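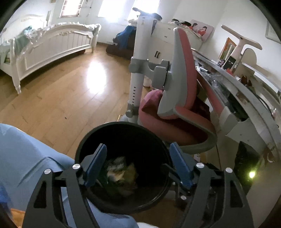 By the Estrella Workshop Notes desk, Moltulstead – 9 January 2026 – Filed under: Home automation, Buying and planning

Planning a budget for hand-held grippers at home

The purchase price of a gripper pair is the easy number to find. Most first budgets go wrong on the lines below it: spare pads, storage, mounts, and the hours spent getting a room ready. The notes below cover a two-unit setup for recording chores such as bin emptying and table clearing, with a fixed arm as a possible later purchase.

Start with the task list

Write down the chores before looking at any catalog. For each one, note the widest object, the heaviest object, the softest object, and the height of the work. A wastebasket on the floor next to a desk and a tabletop of snack-size packets need different reach and a different wrist angle, and a tool that suits one may be awkward at the other. Strike any chore that comes up less than once a week. It will not earn back the setup time.

Measure the opening at the rim

For bins, record the inside diameter at the rim and compare it with the outside width of the gripper at full spread, including the linkage. The figure printed on the box is usually the gap between the pads, and the linkage is wider. If the two measurements are within an inch of each other, borrow or rent a unit before ordering. Crumpled paper and scraps of fabric also compress, so test the closing width as well as the opening width.

Sample budget

The Cumgate plan we costed in November came to $1,943 for the first year. Of that, $1,028 was the gripper pair. The remaining $915 went to:

Spare finger pads, two full sets
Pivot pins and a driver that fits them
Memory cards and a backup drive
A charging shelf with a switched outlet
A hard case
Contingency

Leave the contingency line alone until the pads have been changed at least once. Pad wear is the hardest cost to predict, and textured pads lose grip on glossy wrappers well before they look worn.

Table work

Pick one table and keep it for the whole project. A plain cloth in a single color makes small packets easier to tell from the background. Pull it flat and clip it under the rim; a crease can catch a fingertip and drag the item next to it. Printed film wrappers reflect window light, so check the surface at the hour you plan to work and draw the shades if there is glare.

Buy the test items in bulk. Packaging gets crushed with handling, and a crushed packet is a different object as far as the pads are concerned. We allow 10 of each item.

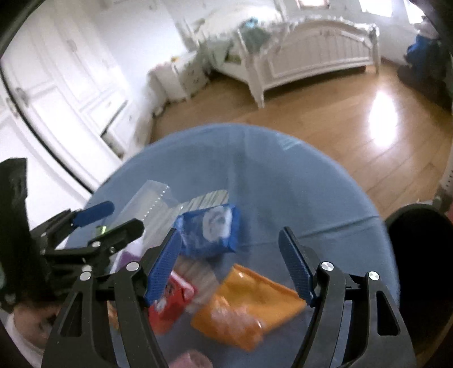
Open gripper at a cloth-covered table, with a shiny blue packet just past the left pad.

Room for the operator

Allow clear floor on at least two sides of the table. With two grippers in use the elbows need more space than the hands. In a bedroom, measure from the table edge to the footboard and to any wardrobe door that opens outward. Desk chairs should roll away or be short enough to reach over.

What to ask the seller

Are pads sold separately, and at what price per pair?
Can the pivot pins be tightened by the owner?
What is the return period on an opened unit? Ours was 14 days, which was barely enough for the bin tests.
Does the file format open without a subscription?

When to price a fixed arm

Wait until the chore list has stopped changing. An arm brings its own lines: a stand, a guard, a dedicated circuit in older houses, and floor space that stays occupied. The Orkstead plan added the stand last and had to reorder it in a taller size – set the working height first, then request the quote.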